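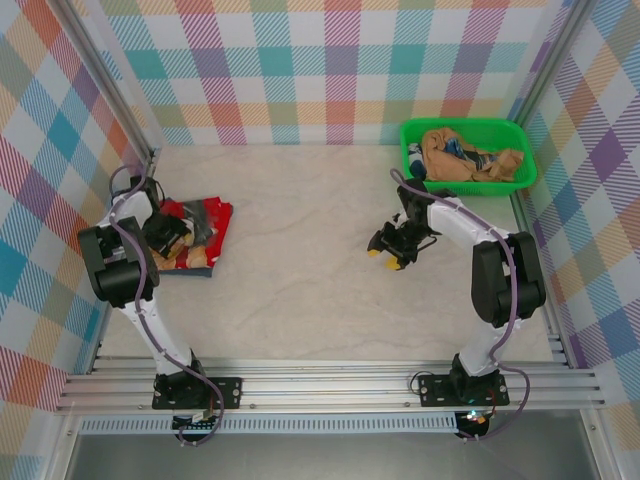
かごの中の布は、どこから手をつければたたみやすいのか。

いちばん上にある大きいものから出して、広げて、先にたたんでしまう。小さいものはその後のほうが探しやすい。

2023年7月7日

朝から蒸し暑い。窓を開けても風が入らないので、九時前に閉めて除湿にした。七夕だが、笹は用意していない。夕方に短冊のことを思い出したけれど、紙を切るのが面倒でやめた。

今日は布の日にすると昨日のうちに決めていた。梅雨に入ってから、洗ったものを乾いた順に緑のかごに放り込んで、着るものも掛けるものも区別しないまま日が過ぎていた。必要なときに上から引っぱり出して使うので、下のほうは何が入っているのか分からなくなる。先週は探していた枕カバーが見つからず、結局新しいのを出した。そういうことが続いたので、一度全部出してたたみ直すことにした。

朝食はトーストと昨日の残りのスープ。食器を洗って、コーヒーを入れて、それから始めた。

## かごのこと

緑のかごはプラスチックで、四角いけれど角は丸い。横に細長い穴があいている。前に使っていたのは籐のかごだったが、編み目のささくれに薄いシャツを引っかけてから洗濯物には使わなくなった。いまは玉ねぎを入れている。プラスチックのほうは縁につやがあって、布がすべる。形にはあまり感心しないが、水で洗えるのがいい。緑が少し派手だと買ったときは思った。見慣れてしまえばなんでもない。

中でいちばん場所を取っているのは茶色の布だ。くしゃくしゃのまま上にかぶさっているから、開けるたびに茶色しか見えない。その間から青と黒と白の柄が少しのぞいている。端には紺と、もっと淡い色のものが押し込まれている。紺のほうは何だったか、出すまで思い出せなかった。

茶色の布は、もともとソファの背に掛けるつもりで買った。色が床と近すぎて、掛けるとソファが沈んで見える。二日で外して、そのあとは膝掛けにしたり、アイロンをかけるときに下に敷いたりしている。用途の決まっていない布は、しまう場所も決まらない。それで毎回かごに戻ってくる。

たたむ前に一度広げて振った。糸くずが出たので、ベランダの戸を開けて外に向けてもう一度振った。縦に半分、もう一度半分、それから横に折る。厚みがあるので、最後の折り目を手のひらで押さえないと戻ってくる。少し置いてから触ったら、角がだいぶ落ち着いていた。

## 赤い布

赤いプリントの布は、いつもほかのものの上に置いている。理由は特にない。目につくので、どの山がどれか分かるというくらいのことだ。赤のほかにクリーム色と、黄みのある茶と濃い茶が入っている。たたみ方によって出てくる色が違うので、前回と同じようにたたんだつもりでも、別の布に見えることがある。今日は赤の多い面が上になった。

下に重ねているのは青みがかった暗い灰色の布で、こちらは大きさが合わないのでどうしても端がはみ出す。はみ出した分を中に折り込むと、今度は山の真ん中がふくらむ。ふくらむよりははみ出すほうがましだと思って、そのままにしてある。母なら許さないだろう。母のたたんだものは角が全部そろっていて、押し入れの中で板のようだった。

赤い布を最初に見たのはUturierの店で、三月だった。駅の反対側にある布と糸の店で、奥のほうに端切れの棚がある。レオニー（Léonie Fleury）と一緒に行った。彼女はボタンを見に行っただけなのに、店を出るときには布の袋を提げていて、私のほうは布を見に行ったのに、その日は糸しか買わなかった。翌週に一人で戻って赤いのを買った。まだあるか心配しながら歩いたのを覚えている。棚の同じところにあった。

レオニーには言っていなかったので、あとで家に来たときに見つかった。「やっぱり買ったのね」と言われて、それだけだった。彼女は赤より青が好きで、その日も青い上着を着ていた。

いずれ何かに仕立てるつもりではいる。クッションカバーにすると柄が切れてしまうし、カーテンにするには足りない。当分は布のままで、ときどき机に掛けたり、来客のときに棚の目隠しにしたりする。使わない布を持っているのはもったいないと言う人もいるが、掛けたり敷いたりしているのだから、使っていないわけではないと思う。

## たたむ順番

前にノートに書いておいた順番があったはずだと思って、引き出しを探した。料理の覚え書きの後ろのほうに出てきた。去年の字で、ところどころにしみがある。せっかくなので書き直しておく。

1. 台の上を拭く。粉や糸くずがあると布に付く。
2. 大きいものを出して振る。
3. 裏表を直す。
4. 縫い目に沿って縦に折る。
5. 棚の奥行きに合わせて横に折る。
6. 厚いものを下、薄いものを上。
7. 靴下と布巾は最後。

三番をいつも飛ばす。飛ばしてたたんで、着るときに困る。今日はTシャツの裏表を直すところからやった。洗うときに裏返すのは色落ちが気になるからで、洗う前の自分とたたむときの自分とで意見が合わない。

六番は今回守らなかった。薄い赤の布の下に厚いものをまとめようとしたら、山が高くなりすぎて、棚の段に入らない。棚の段は低いほうが多い。買ったときは本を入れるつもりの棚だったから仕方がない。結局、厚いものは別の段に寝かせて、薄いものだけで山を作った。

五番の棚の奥行きは、毎回測るのが面倒なので、厚紙を一枚切って型にしている。それに合わせて折れば、手前が出っぱらない。厚紙はGrernwoodの封筒の裏に入っていた台紙だ。種の通信販売で、カタログを頼むと折れないように硬い紙を入れてくれる。種のほうは結局頼まなかった。台紙だけは役に立っている。角が少しつぶれてきたので、次に硬い紙が手に入ったら作り直す。

## シーツ

ゴムの入ったシーツはいつも後回しにする。四隅を重ねて入れていくやり方を何度か習ったけれど、三つ目の角でどこを持っていたか分からなくなる。今日もそこで止まった。

レオニーに教わったのはこういうやり方だ。まず裏にして、両手を隣り合う角に入れる。右手の角を左手の角にかぶせる。下がっている角を拾って、それも左手にかぶせる。最後の角も同じ。そうすると一辺だけゴムの波が残るので、平らなところに置いて、波のところを内側に折る。あとは普通のシーツのように折れる。

言葉で書けばこれだけなのに、手でやると途中で布が床に着く。背が足りないのかもしれない。椅子に座ってやったら少しうまくいった。膝の上に余りを置いておけるので、重みで引っぱられない。来月の自分のためにここに書いておく。座ってやること。

波の部分は今日もきれいに収まらなかった。丸めて棚の奥に入れ、手前に平たいシーツを置いて隠した。

## 昼

昼はそうめん。つゆはPetchratの瓶の残りを薄めて、みょうがを刻んだ。瓶がほとんど空になったので、買い物の紙に書いた。ついでに酢、洗剤、ごみ袋。

食べているあいだに隣の家の布団を叩く音がした。こんな湿気の日に干すのかと思ったが、日が少し出ていた。うちの枕も出そうか迷って、出さなかった。一時間もしないうちに曇ったので、それでよかった。

台の上を片付けずに食べようとして、つゆが布に飛ぶと困ると思い、流しの横で立って食べた。行儀は悪い。台は薄いベージュで、灰色の筋がうっすら入っている。白い糸くずはほとんど目立たない。拭いたつもりで残っていることがあるから、横から光を当てて見る。前の茶色い机のときはそんなことをしなくてもよかった。その代わり、あちらは輪染みが目立った。

## 午後

小さいものに取りかかる。布巾、ハンカチ、靴下、それから何に使っていたのか分からない四角い布が出てきた。最後のものは縁がかがってあるから、誰かが何かのために作ったのだと思う。たぶん私だ。糸の色が家にあるものと同じだった。

布巾は古いのと新しいのを分けた。古いものは床用に下げる。床用のさらに古いものは、窓のさんを拭いて捨てる。この順番だけはずっと守っている。一枚、柄が気に入っていて下げられないのがあって、もう薄くて向こうが透けるのに、今日も台所用の引き出しに戻した。

靴下は片方だけのものが残った。前は片方だけの袋を作っていたが、袋の中で増えるばかりなので、今年からは見つからなければ掃除に使うことにしている。灰色の片方はまだ新しいから、もう少し待つ。洗濯機と壁の隙間をのぞいたら、灰色ではなく黒いのが落ちていた。黒いほうの相手は先月もう掃除に使ってしまった。

かごの端にあった紺は、取り出したら古いエプロンだった。紐が片方取れかけている。縫おうと思って裁縫箱を出したら、紺の糸がない。黒でも見えないだろうと思って黒で縫った。見える。内側なのでこのままにする。糸を切るときに小さいはさみが見当たらず、台所ばさみを使った。小さいはさみは、夕方になって赤い布の下から出てきた。重ねるときに一緒に入れてしまったらしい。布が切れていなくてよかった。

## チェックの柄

今日は一日チェック柄のそばにいた。白、青緑、紫、赤みのある橙、薄い橙、くすんだ緑、それに濃いピンクの入った格子で、四角いところと斜めの線のところが交互になっている。まっすぐ見れば格子なのに、向きを変えると菱形になる。同じ柄なのに、菱形のほうがにぎやかに感じる。

その前に赤いプリントを置くと色が多すぎるかと思ったが、さほど気にならない。緑のかごも合わせると相当な色数のはずだ。レオニーなら何か言うだろう。彼女は部屋に色を三つまでしか置かないと決めていて、その三つに白を数えるかどうかで、来るたびに話が変わる。前回は数えない日だった。

こういう格子を見ていると、自分で縫ってみたいという気になる。四角をつなぐだけなら直線だけで済む。そう思って前に始めた鍋つかみは、片面だけできて箱に入っている。表の角が合っていなくて、裏を付ける気がなくなった。今日その箱は開けなかった。

## レオニーの電話

三時過ぎに電話があった。Ullutisという喫茶店が改装を終えて開いたので、来週行かないかという話だった。前の店では窓際の椅子が低くて、机が胸の高さに来た。椅子が変わったのか聞いたら、まだ入っていないから知らないと言う。では見に行こうということになった。日は決めていない。

布をたたんでいると言ったら、赤いのはどうするのかとまた聞かれた。まだ決めていないと答えた。彼女は、棚の幕にすればいいのに、と言う。いま目隠しに掛けているのをきちんと縫って、上に棒を通せばいい。それなら切らなくて済むし、やめたければ糸をほどけば元に戻る。

悪くない考えだと思う。棒を通すところを折って縫うだけだから、半日あればできる。ただ、棚の幅に対して布の幅がどのくらいあるかを見ていない。たたんだばかりのものを広げる気にならなかったので、測るのは明日にした。

電話のあいだ、肩で受話器をはさんで布巾をたたんでいたら、切ったあとで首が痛くなった。布巾のほうは全部ゆがんでいて、やり直した。

## 枕カバー

先週探していた枕カバーは、茶色の布の中から出てきた。最後にかごに入れたときに、くるまってしまったのだと思う。広げて振ったときには落ちてこなくて、折っている途中で一か所だけ妙に厚いのに気がついた。中に手を入れたら出てきた。

新しく出したほうと合わせて、枕カバーが余っている。柄が違うので、並べると合わない。古いほうを客用にして、新しいほうを自分で使うことにした。逆のほうが礼儀にはかなっている。でも新しいほうは一度使ってしまったし、泊まりに来る人もしばらくいない。

## しまう

四時半から棚に入れ始めた。一段目は着るもの。二段目はタオル。三段目はシーツと枕カバー。下の段は季節のもので、冬の毛布が袋に入れてある。袋の口が開いていたから閉め直して、防虫剤の日付を見たら過ぎていた。新しいのを買うまでは空の袋だけ捨てておく。買い物の紙に書き足す。

タオルは輪になったほうを手前に向けて入れる。角を手前にすると、一枚取るときに隣まで引っぱる。これは銭湯で見て真似した。銭湯の棚のほうがもちろんきれいだ。あちらは全部同じタオルで、うちは厚さも長さもばらばらだから、どう入れても波になる。

Tシャツは立てて入れるのをやめた。去年、雑誌で見て立ててみたが、二、三枚抜くと残りが倒れてくる。倒れたものを直すのと、重ねたものを下から引き抜くのとでは、私には引き抜くほうが早い。よく着るものが上に来るように、ときどき入れ替えればいい。

赤い布はまだ入れていない。幕にするなら明日また広げるので、下の灰色がかった青いのと重ねたままにしておく。茶色の布も、しまう段が決まらなかった。毛布の袋の上に載せてみたら扉が閉まらない。かごに戻すとまた同じことになる。とりあえず椅子の背に掛けた。

## 夜

夕方に少し雨。洗濯物は外に出していなかったから慌てずに済んだ。除湿機の水を捨てた。昨日より多い。

夜は鯵を焼いた。大根おろしと、きゅうりの塩もみ。ご飯は冷凍のもの。焼き網を洗うのが嫌で水につけてある。魚のにおいが布に付くと困るので、焼いているあいだは棚の扉を閉め、椅子に掛けてあった茶色のも寝室に持っていった。そうしたら寝るときに足元に掛けるのにちょうどよくて、そのままそこに置くことにした。色も寝室の壁なら悪くない。

風呂のあと、買い物の紙を書き写した。

- つゆ（Petchrat）
- 酢
- 洗剤
- ごみ袋
- 防虫剤
- 紺の糸
- 幕の棒。棚の幅を測ってから

紺の糸はUturierまで行かないと同じ色がない。駅のこちら側の店にもあるが、置いてあるのは明るい紺ばかりだ。どうせ棒を見に行くのだから、道順としては先に糸、それから棒、最後に重いつゆと洗剤。雨なら糸だけにする。

天の川は曇りで見えない。十時に戸を閉めた。明日は巻尺を出すところから。巻尺は裁縫箱ではなく、玄関の工具の引き出しに入れてある。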